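Terkunen Fruit Table — Progress Report to the Pestine Fund
Period covered: September through December

14 shares | 3 comments

Summary

The fruit table is set up and in use at the Todach site. The grant was meant to cover the tabletop layout, serving trays and baskets, a regular fruit order and a short written guide for other sites. The first three are done. The guide is in draft and will be finished in the next period. Spending is within the approved budget.

The layout

We changed the layout once during the period. The original plan used printed paper placemats, and they slid whenever a tray was moved. In October we went over to covering the table in brown kraft paper and marking a grid on it with dark blue tape. Each cell has a use: trays toward the left, baskets toward the right, and space between them for sorting. The paper costs little and can be replaced when it creases or gets stained. The tape holds well on paper but the ends tear if it is pulled off the roll by hand, and the lines end up with gaps. We have asked the people setting up to cut it with scissors.

Bananas go on a white tray with a bear printed on it, and mixed fruit goes in a round wicker basket. The bear trays came from Tian, our supplier for tableware, and cost the same as the plain ones.
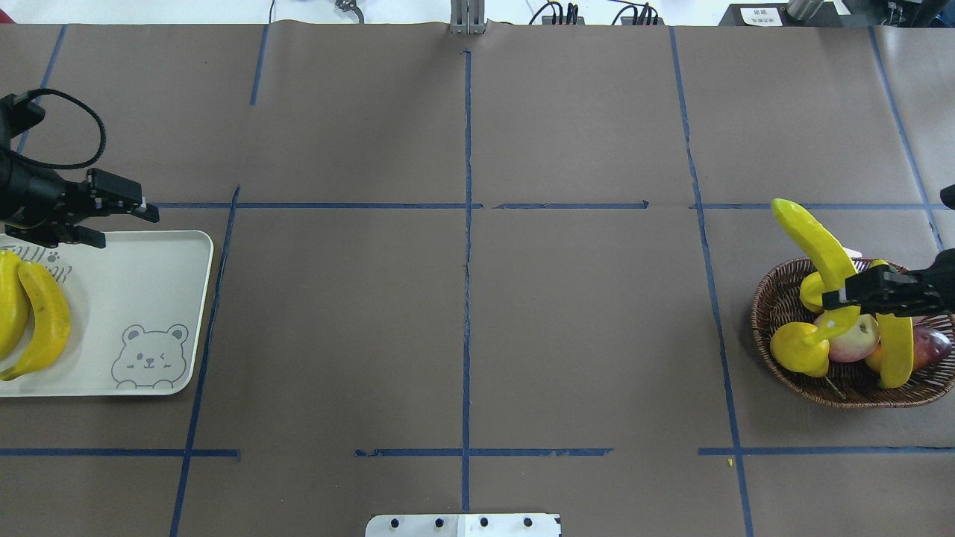
Why are the bananas kept apart from the other fruit?

They ripen faster than most of what we order, and they speed up the ripening of anything stored next to them. Keeping them on their own tray also makes it easier to pull the spotted ones first and send them to the kitchen for baking.

Fruit supply and use

We placed 18 fruit orders in the period. Two arrived late and one was short on pears, which the supplier credited on the next invoice. Bananas and apples are still the items taken most often. Oranges move slowly unless they are cut in advance, and we have reduced that part of the order.

Total spending on fruit was $422. This is under the planned amount, partly due to the smaller orange order and partly because the table was closed for the week when the floor in the hallway was being repaired. We would like to carry the unspent part forward and use it for fruit in the spring. No other change to the budget is requested.

The sign-in sheet shows 197 visits. Repeat visits are included in that figure, so it should not be read as a number of separate people. The sheet was missing for several days in November and we did not try to fill in those days afterward.

Trays and surface

The white trays are plastic with rounded corners. They wipe clean with a damp cloth. They are also large, and this caused a problem with the grid: in the first version the cells were too tight, and a tray set down slightly off its place ended up against the tape. Repeated rubbing lifts the tape and frays its edge. We have widened the tray cells in the drawing that goes with the guide. The paper will be re-taped to match at the next change.

We also looked at putting tape straight onto a bare surface instead of paper. It would save the paper, but residue has to be cleaned off, and the staff at Todach prefer to fold up the whole covering and start again. We will stay with paper.

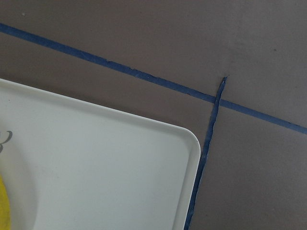 Work planned for the next period

- Finish the written guide, including the revised grid drawing and a shopping list for new sites.
- Re-tape the table with the wider tray cells.
- Buy 3 more baskets so that one can be washed and dried while the others are in use.
- Move the sign-in sheet to a clipboard fixed to the wall.
- Try cut oranges on one of the busier afternoons — this depends on kitchen time.

A draft of the guide can be sent to the Fund before it is final if that would be useful. Receipts for fruit, tape, paper and trays are attached to the financial form.

Related items

Terkunen Fruit Table: Original Proposal
Todach Site: Kitchen and Storage Notes
Tian Tableware Order and Delivery Record
Pestine Fund: Reporting Guidelines for Small Grants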